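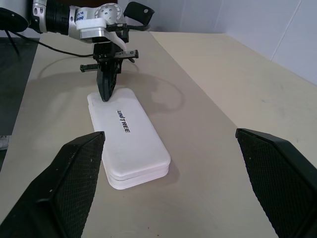
Pallavi Ahuja wrote back before I had even left the parking lot: open days only show you the one thing the robot can do, so what did I expect to learn from it?

Fair question. I spent the whole afternoon at the Truvent open day in Sullbridge and I'll put down what I learned, in the order I wrote it on the back of the program.

Background for anyone new here. I run a small packing line. We put instruments and accessories into hard cases, close them, label them, ship them. I went to find out if two arms at a table could do any part of that. I did not go to buy anything.

Getting in was easy. Sign the sheet, get a badge, get safety glasses. The invitation said up to 300 visitors over the day and I believe it. The line for the big palletizer went out the door. The line for the small bench in the back hall was me and a man eating a sandwich.

The small bench is the one I stayed at. Two arms, one tabletop, and a white plastic case with UNITREE printed on the lid. One arm puts a finger down on the far end of the case. The other has its two fingers open at the near end.

It's the same thing I do with my hands when I get a stubborn case. Hold one end, work on the other. I have tried to explain that to new hires for years and the bench explains it faster.

The case has a seam all the way around the near end and sides. We have something like that on ours. If you squeeze a case like that in the wrong place you just push the halves tighter together. Ask me how many I've done that to.

First run I watched: the holding arm came down, the case slid a little, the gripping arm closed on air. The operator stopped it, put the case back and started over. She didn't say anything to the crowd about it and I liked that.

Second run: the case stayed put, the grip was good, the lift went fine. Third run: fine. Then they turned the case a bit and it took noticeably longer to make up its mind.

I asked how many runs they had on this task. She turned the log around so I could read it. 723 attempts. I asked how many of those were with the case turned to an odd angle. 227. So a good part of the practice was on the hard version, and you could still see it slow down.

She also said the log includes the bad runs and they don't get deleted. I wish our own line records worked that way. Ours get "cleaned up" at the end of the month and then we wonder why the numbers look so nice.

The pads on the inside of the fingers have a fine grid texture. I asked if I could touch a spare one. Grippier than I expected, about like the sole of a new work boot. I asked how long a set lasts. She said it depends on what you pick up and how dirty it is, and would not give me a figure.

Dust matters, by the way. She wipes the pads at every break. We have cardboard dust on everything, all day long. Wrote that down and underlined it.

Somebody has written on the white housing of the other arm's wrist in blue. I felt right at home. Half the equipment in my shop has pen on it.

Aigars Laur gave the talk at two o'clock. Mostly slides about the palletizer, but he had one section on two-arm work that was worth sitting down for. His point was that the arm doing the holding gets treated as the simple one and gets the least attention, and then it's the one that spoils the job. Press too lightly and the part moves. Press too hard and you mark it.

I asked about marks on the part, because our customers send back a case for one scratch. He said start soft, use scrap cases, and inspect every single one for the first weeks. Plain answer. I've had worse from people who were trying to sell me something.

Someone in the row behind asked when it would be faster than a person. Aigars said for this job he didn't know, and went to the next slide.

My own timing, done with a kitchen timer so don't quote it anywhere: my best packer beats that bench easily. My best packer also goes home at 4 and has a sore thumb by lunch.

The Borkalico stand was next to the coffee. They do trays and fixtures. I showed the guy there a photo of our case and he said most of my trouble would go away with a tray that holds the case by its corners, with or without a robot. No arms involved. He drew it for me on a napkin and I have the napkin.

I also stopped at Strömberg to look at label applicators. Long conversation, nice people, too big for our floor. They have a smaller one coming in December and put me on the list.

Things I did not get to see: anything going into a case. Foam inserts. Cables, which are what really eats our time. I asked about cables at the bench and the operator laughed and said come back next year.

So, to Pallavi's question. Yes, it was one task. But they let me stand there for the failures, they showed me the log, and they turned the case when I asked them to. I learned where it has trouble. A video would not have shown me that.

What I'm going to do about it: order one corner tray and try it with people first. Start keeping the bad runs in our records. Send two of our scrap cases to the Truvent bench, because the operator offered to put them on the table and see how the fingers do with our lid.

If anyone else was in the back hall and saw a run after I left, tell me how it went. I had to go at closing and they were setting up for another one.

Parking, since two of you asked: free, behind the building, enter from the side street. The coffee was fine. Bring your own safety glasses if you wear regular ones underneath, the loaners pinch.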